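**Term 2 project report: Sorting out the odds-and-ends drawer**
Group: me, Uma and Rodel Macaraeg

Okay, so our project was the drawer. Everybody in the Wakville unit who has ever needed a fuse or a spare battery knows the drawer, and everybody has a theory about it. Uma wanted to do ours on recycling bins, but two other groups had already picked that, and I'm glad they did (sorry Uma!) as this turned out way more interesting than bins.

## What we were trying to find out

We wanted to know if a box with small compartments helps people find little things faster than one big open drawer. Ms Grgić asked us to keep it to one kind of box and one drawer so we could finish before the end of term, and we mostly did.

## How we went about it

We emptied the whole drawer onto a table on Saturday morning and just started making piles. Screws with screws, batteries with batteries, and a very large pile Rodel labelled "???" on a sticky note. The arguing took longer than the sorting. Is a picture hook a kind of screw? I say no. Rodel says anything that goes in a wall is one family, and he wouldn't budge, so the picture hooks moved house about four times.

Once we had piles we made a plan on graph paper before putting anything away. We gave the stuff people grab all the time the front row, and the rarely used stuff went to the back. Uma coloured the plan in and it's stuck inside our logbook.

For the test we gave people the name of an item and timed how long they took to find it. We had nine people do the drawer and the same nine do the box, with seven items each. They did the drawer first. I know that's a bit unfair to the drawer, because by the second go they'd had practice, and I'll come back to that.

## What happened

The box was quicker for nearly everyone, mostly for the tiny things. Bigger items like the tape measure weren't really part of it, as they don't fit in a compartment and had to stay in the drawer anyway. The batteries gave us the best result. In the drawer they rolled to the back every single time someone pulled it open, and people were up to their elbows looking for them.

My favourite moment was Uma's dad, who found the fuses in the box straight away and then stood there shaking his head at how many years he'd spent digging for them. 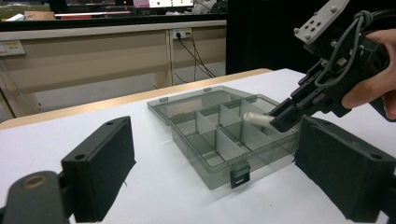

*Fig. 1. The organizer on the table with its lid open and the dividers in.*

## Problems

See-through plastic is great for finding things, but the walls between the compartments are hard to see from some angles, and Rodel kept dropping washers into the wrong one. We tried paper labels on the bottoms and they got covered up as soon as anything went in, so now they're on the lid.

The practice thing is our biggest weakness. If we did it again, half the people would start with the box. I'd also pick the seven items out of a hat, as we chose them ourselves and probably went for ones we knew would look good.

We still haven't settled the picture hooks.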